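**Memory and tiredness after a head injury, going back to part-time work**

*Posted by Hornedora, 1 June 2021*

I had a fall off a ladder in March last year and ended up with a moderate brain injury. Physically I'm fine now apart from some dizziness when I turn quickly. The trouble is tiredness and short-term memory. I can do a task if I'm left alone with it, but if the phone rings halfway through I lose my place and have to start again. By two in the afternoon I'm no use to anyone.

My employer has offered me three mornings a week. The occupational therapist wants me to do a set of home exercises first, mostly kitchen tasks and sorting, and to walk every day. I'm up to 3000 steps. Has anyone gone back on mornings only, and did you tell your colleagues what was wrong? Also, is the walking worth keeping up on days when I'm already tired?

**Boonyarit**

I went back on mornings after seven months off. I'd say tell your manager in writing and tell the people who sit near you. I left it and people thought I was being rude when I didn't answer them.

For losing your place, I keep a card next to me and write down the step I'm on before I pick up the phone. It takes a few seconds. At home I did the same with cooking. I'd put out what I needed before I started and then leave the room and come back to it, as practice at picking a job up again.

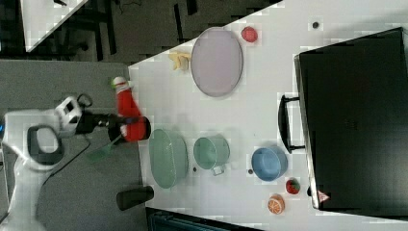
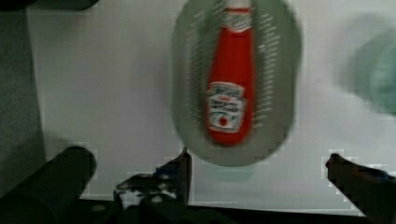
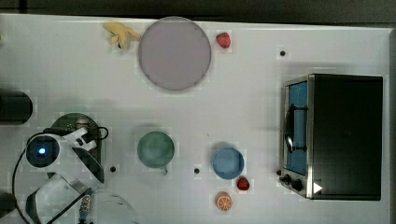
### Walking and rest

On the walking, I kept it up on tired days but cut it short. My physio had me drop to roughly 400 steps on a bad day, just to the corner and back, and it still counted. What set me back was doing nothing for two days and then trying to make it up on the third. Ask yours what your lower limit should be, because the dizziness might change the answer.

Rest before you need it. I lie down for 20 minutes when I get in from work, no phone and no telly, even if I feel all right. Noise was worse than the work itself for me, so ask whether you can have a desk away from the door.

**Cidow**

Just push through it, it gets better. Mine was only a concussion though. Coffee helped.

**Prudalon**

I wouldn't push through it. I did six weeks of full days too early and had to go off sick again, and getting a second phased return agreed was much harder than the first. Ask for a review date in the letter so the hours don't creep up by themselves. Mine also says I can take a ten-minute break each hour, which I don't always use. If you drive, check where you stand with your licence before you agree to a start date. The buses here don't run early enough and I had to move my hours to ten till one.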